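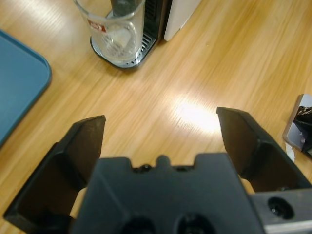

Gurkero canvassing app: one election in

I've knocked on doors for our lot in Uscombe for more years than I care to add up, and always with a clipboard, a bulldog clip and a pen that dies in the rain. So when the branch took out a subscription to Gurkero in April, I was the one grumbling at the back. One council by-election later I'm a convert (mostly!) and I promised I'd write up how it went.

The idea is simple enough. Somebody loads the street lists on a computer, you open your patch on your phone, and every door gets a little card. Tap who you spoke to, tap how they're leaning, add a note if they've got a view on the bus gate, on to the next. My first evening out I did 40 doors on the Tuominen estate and was home before the news, with no typing up to do afterwards. That alone would sell it to me. I used to lose whole Sunday-best tablecloths to piles of paper, and my handwriting after two hours of garden gates is a disgrace.

The maps are lovely. Odds and evens are split properly, flats are grouped under their own front door, and if you skip a house it stays pale blue until you go back for it. It also works without a signal, which matters at the bottom end of Mill Lane – you get a little cloud with a line through it, and everything goes up once you're back by the shops.

Now the grumbles. The notes box is tiny. You get 194 characters and then it just stops taking letters, so my carefully recorded chat about the library hours ends at "and another thing". The text is small as well, and turning it up in the settings pushes the Save button off the bottom of the screen. And it eats battery like nothing I've known. I'd take a charger, and I'd take a paper list too, for the evening you forget the charger.

The bit I really didn't get on with is the scoreboard. Everyone's door count sits there on the home page in a league table, and I watched perfectly nice people start rushing. A doorstep conversation is meant to take as long as it takes. You can switch it off, but only for the whole branch.
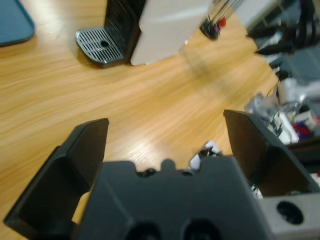 Krum Vasić disagrees with me on the scoreboard and says it was the only thing that got him out for a second round in that drizzle, and that he'd rather have quick doors than no doors.

Fair enough, and he did do more than me. We've left it on for now.

Would I pay for it myself? No, it's priced for branches. Would I go back to the clipboard? Not a chance! Three stars out of five from me, and a fourth when they sort out that notes box.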